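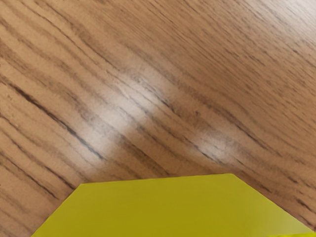 Sim view, flat yellow object up close, two shiny patches on the table behind it.

Day 2 of finding out why our arm at Prokitz keeps trying to pick up the table.

It does fine on plain surfaces. Give it glossy wood and it goes for the glare - very politely, at full speed, straight down.

9 failed grasps out of 100 in sim. Lovely number, until the same build went over to the Dasgate cell and set off the force stop before lunch. The stop worked. The gripper pads are in a bag.

Hemmin's fix was to turn the lights down. In the sim. The Dasgate lights remain, stubbornly, on.

Speed is capped and the guard stays shut until I've retrained it with the lamps moved about. More tomorrow, or whenever the table wins.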